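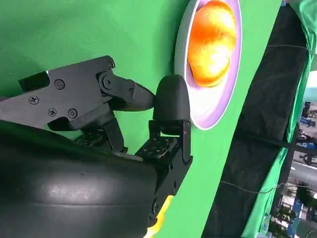

Sobia Dogar thinks the round pads are the wrong choice for anything with a rim, and that we ought to go back to the flat Stivley ones before we touch another setting. She said so twice this morning, once over tea, and I promised I would write it down fairly even though I am fond of the round ones.

May, notebook two, just after lunch

So, the pads. I have had the Claltus linkage gripper on the arm all morning with the domed black tips on, going for the white dish with the round orange fruit in it, green cloth behind as usual. I did 36 tries with these and then the same number with the flat pads, which took far longer than I had hoped (the little screw on the finger link is a pest to get at, and I dropped it once and spent a good while on my knees).

Domed: 11 misses, nearly all of them the tip riding up over the rim at the last moment. Flat: 12. Sobia will say that proves nothing and she is quite right, it doesn't, but I must admit I was pleased.

What I did notice is that the domed tips forgive a crooked approach much better. With the flat ones, if the wrist is even slightly turned, one corner touches first and the dish swings round - and then you may as well start again. Closing speed was at 39 on the Obi controller for both sets. I would like to try it slower.

Still to do: borrow the Flonholm pads back from upstairs, check the pivot bolt for play, and ask Sobia to run her own set without me hovering over her shoulder.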